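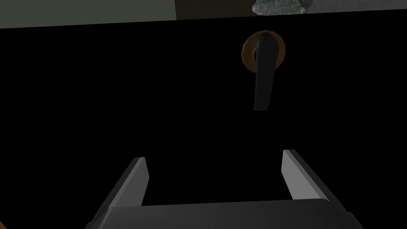

Door opening in simulation, part four: the wrist camera and dark doors

By Aranka Hajdu

The policy from part three was failing on one slice of the door set, and I spent most of August working out why. Averaged over everything, success looked fine. Split by panel color, the black doors sat at 20 percent and the rest at 70.

Setup is unchanged. The policy takes the wrist camera and joint positions, and outputs end effector deltas plus a gripper command. Training is behavior cloning on scripted demonstrations. The scripts have access to the true handle pose; the policy does not. Door color, wall texture, handle style and lighting are drawn fresh for each episode. The simulator is Kukley, with the door assets from the Flandside pack.

My first guess was the handle. A near-black lever on a black panel has very little contrast, and when the light is low the only strong cue left is the rosette. I rendered the same episodes with a pale lever and the success rate moved by less than the spread between seeds, so I dropped that idea.

The second guess was depth. A flat black panel filling the view gives the network almost nothing to scale against. The gripper fingers don't help, being fixed relative to the camera. I logged the distance from the palm to the lever at the moment the policy commanded a close. On light doors the errors were centered near zero. On black doors the policy closed early, by around 16 mm on median, and always on the near side. The lateral error was the same for both groups. That fits a depth problem and doesn't fit a detection problem.

Two fixes were tried.

1. An auxiliary head that predicts palm-to-handle distance from the image features, trained with the simulator's ground truth and discarded at test time. Black doors went to 60 percent. Light doors did not change.

2. Wider lighting randomization, using the Moltden presets. No effect on black doors, and training took longer to settle.

I kept the first and reverted the second. The loss weight on the auxiliary head is touchy: too high, and the policy hovers in front of the lever without closing. The value I ended up with is in the config under Jakab, the name of the run.

The remaining failures on black doors are mostly slips during the downward press, after a good grasp. They look like a friction setting on the finger pads. I haven't checked yet whether the tapered levers are worse than the straight ones, and that comparison is running now.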